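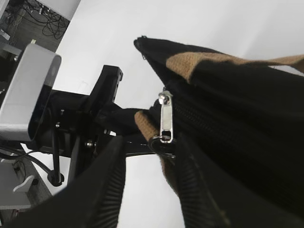
*Black bag, tan woven straps.*

12/24/06

Short day at the reading room, so I'm putting this down before I forget it. I got through folios 57 to 64 of the Ernetti commentary on the psalms, the section on distraction during the night office. Slow going! The scribe abbreviates everything and his word for "wandering" looks exactly like his word for "watching" — I've gone back and fixed it in 3 places in my transcription, and I bet there are more.

Main question is still the one Arlo and I keep chewing on. Does the author think silence is a kind of prayer, or only what gets you ready for it? On folio 58 he says the tongue rests "so that the heart may be heard," which sounds like getting ready. Then two leaves later he calls silence "the whole psalm." Arlo Whitlock says he's borrowing from the Destorberg sermons there and didn't bother to smooth it over. Could be. I'd like to see the two side by side first (the Pettigrew edition has the sermons, starting at page 300, but the notes are thin). 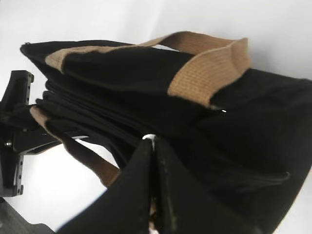
The other thing is the marginal hand. Nikau Dunstan thinks it's a later reader arguing with the text, and after today I'm coming around. Next to the "whole psalm" line someone wrote just one word, "and?", and I laughed out loud at my desk. It's the same brownish ink as the note on folio 41.

Still to do:

- check the wandering/watching mess from folio 50 on
- ask Nikau for his list of the marginal notes
- order Sarkeren 616 again, they sent me the wrong volume
- draft of the silence section to Arlo by March

I left folio 64 halfway down, at the red initial. Start there.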